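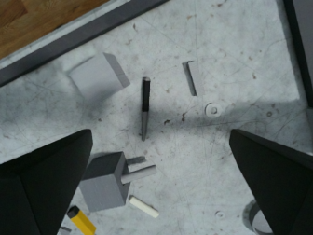

**定制签字笔上的标志，应当选用移印还是激光雕刻？**

取决于笔杆材质和标志的颜色数量。塑料笔杆、标志含两种以上颜色的，宜用移印；金属笔杆、标志可以接受单色的，宜用激光雕刻。

本人在单位行政部门经办宣传用品采购多年，签字笔是每年必订的品目。现将今年上半年订购工作的经过和若干意见整理如下，供从事同类工作的同行参考。文中涉及的做法均以本单位的条件为准，各单位预算、用途不同，不宜照搬。

## 一、需求的确定

今年的用笔需求由三个部门分别提出，合计2920支。其中培训部门用量最大，主要随讲义发放；对外联络部门要求外观较为正式，用于会议桌面摆放；其余为前台和各办公室的日常消耗。

往年的做法是统一订购同一款式，优点是单价低，缺点是两头都不满意：会议上用的显得过于简单，日常用的又稍嫌浪费。今年经与田雨曦商议，改为分两款订购。塑料按动笔1611支，供培训和日常使用；金属旋转笔1309支，供会议和对外赠送。两款分开后，总价略有上升，但仍在预算之内。

需求表中建议单列“笔芯颜色”一栏。去年未列此栏，供应商按惯例配了蓝色笔芯，而本单位签批文件一律使用黑色，结果有相当一部分笔只能在培训时发出。

## 二、标志文件的准备

移印的原理是将钢版凹槽中的油墨由硅胶头转移到笔杆上，适合弧面和小面积图案。它对图稿的要求比纸面印刷严格。本单位的标志下方有一行英文全称，字体纤细，缩小到笔杆宽度后，字母内部的空白容易被油墨填满。供应商程光明在看稿时即指出此点，建议删去英文全称，只保留图形和中文简称。

这一建议后来报请分管领导同意。需要说明的是，标志的简化使用应当有依据。本单位的标志使用规范中有关于小尺寸应用的条款，此前很少有人翻阅，此次正好援引。没有此类条款的单位，最好在下单之前补一份书面说明，以免验收时产生分歧。

图稿应当提供矢量文件，文字全部转为曲线，颜色注明专色编号。屏幕上看到的颜色不能作为依据，通过聊天软件传送的截图更不能作为依据。

## 三、打样与确认

本次共要求打样5支，塑料笔三支，金属笔两支。塑料笔的三支样品分别采用白色、浅灰和深蓝笔杆，用以比较同一专色油墨在不同底色上的效果。深蓝笔杆上的红色图形明显发暗，如需使用，须先印一层白色打底，每支费用随之增加，套印偏差的可能性也随之增加。最终选定白色笔杆。

金属笔的雕刻效果与笔杆镀层有关。两支样品外观相近，雕刻后一支露出银白色，一支露出偏黄的底色。后者与标志的整体风格不符，未予采用。

样品确认时，本人习惯做以下几项检查：

- 用指甲和胶带测试油墨附着情况；
- 用酒精棉片擦拭图案；
- 连续书写一页纸，观察出墨是否均匀；
- 将笔夹在文件夹封面上，检查笔夹的松紧；
- 核对标志方向，确认右手持笔时文字为正向。

最后一项容易忽略。左手持笔者看到的文字是倒置的，这一点无法兼顾，按多数人的习惯确定即可。

确认样应当由双方签字封存，各留一份。口头认可不作数。

## 四、比价情况

本次共收到三家报价。Skandport的单价最低，但起订量较高，且制版费按颜色另计；Matari的报价包含制版和单支纸盒，对金属笔比较合适；另有一家Yao，款式较新，但不接受封样条款，未再继续洽谈。

比较报价时，应当将制版费、打样费、包装费、运费和税费全部折算到单支价格之后再作比较。单看笔的裸价，结论往往与折算后的结论相反。本次塑料笔由Skandport承接，金属笔由Matari承接。

关于包装，对外联络部门的郑淑珍提出，会议用笔不必配盒，摆放时还须逐一拆除，既费工时也产生废弃物。此意见合理，后与Matari协商，仅赠送用的部分配盒，其余以纸套散装，单价相应下调。

## 五、交货与验收

自封样签字之日起，合同约定27天交货。金属笔按期到货。塑料笔晚到两天，原因是白色笔杆需要补料，供应商事先来函说明，本单位未予追究，但已记入供应商评价表。

验收采取抽检方式，每箱从上、中、下三层各取若干支，与封样逐支对照。塑料笔中发现个别图案位置偏向笔夹一侧，超出约定的偏差范围，已要求补换。金属笔未发现雕刻问题，有数支旋转机构偏紧，一并退换。

验收记录应当当场填写，由收货人和经办人共同签字。事后补填的记录，遇到争议时很难发挥作用。

## 六、几点意见

关于数量。签字笔存放时间过长，笔芯会干涸，中性笔尤其如此。不宜为了达到更低的价格档位而多订一年的用量。

关于联系方式。本单位曾在笔杆上印过电话号码，后来总机号码变更，余下的笔便不便再对外发放。今年只印标志和网址。

关于颜色。如果同时订购便签本、文件袋等其他用品，建议将同一专色编号写入全部合同，并以一份实物色样作为共同标准。纸张、塑料和织物上的同一颜色不可能完全一致，允许的差异应当事先写明。

关于替芯。金属笔的使用年限较长，订购时可要求供应商注明笔芯型号，并随货购入少量替芯。今年的合同中已增加此项，替芯存放于文具柜第二层，各部门凭领用单领取。

便签本的订购尚在比价阶段，封面纸张克重还没有定下来，待样本寄到后另行记录。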